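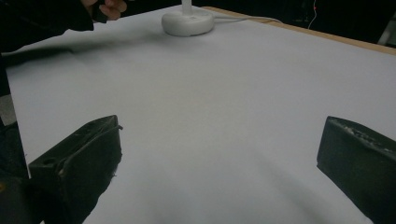

Re: [packing-list] Paper for covering the tables

From: Everett Blackwood
Date: 2025-03-06

On the paper question, quick answers, have to run in a minute.

> Everett, do you still have the wide white paper you put down in
> January? We have the Balgate order to wrap and the brown stuff
> sheds all over everything. Also ours never lies flat. Are we
> doing something wrong or is it just like that? And do you tape
> it? Last time the tape took the finish off one corner and I got
> an earful.
> Vashisht side can chip in for a roll if you're buying.

Yes, still have it. One roll open, one sealed, both on the bottom shelf behind the Zendano boxes. Take the open one first please.

Flat: no, mine doesn't either. One sheet over most of the table and it still comes up in soft waves through the middle and toward the near side. I used to fight it. Doesn't matter for wrapping, you're folding the stuff anyway. If you need it really flat for marking or measuring, unroll it the night before, curl side down, and put some books on the corners. Helps alot.

Tape: not on the table top. Cut the sheet long, fold the extra under the edge and tape paper to paper underneath. Holds fine unless somebody leans on it.

Get 2 people for the unrolling. One holds the end, the other walks the roll down and smooths with a forearm, long sleeve on, bare skin sticks and drags it crooked.

Cutting, I go 70 inches for the small tables. Did 66 once and ran short on the fold. Long scissors are in the Drivix tin. Pls put them back, they went missing for four weeks last time.

Matte side up if your roll has a shiny side. Pencil shows better and you don't get the glare off teh lights.

Chipping in for a roll, yes, thanks. Will send the price when I find the reciept.

Everett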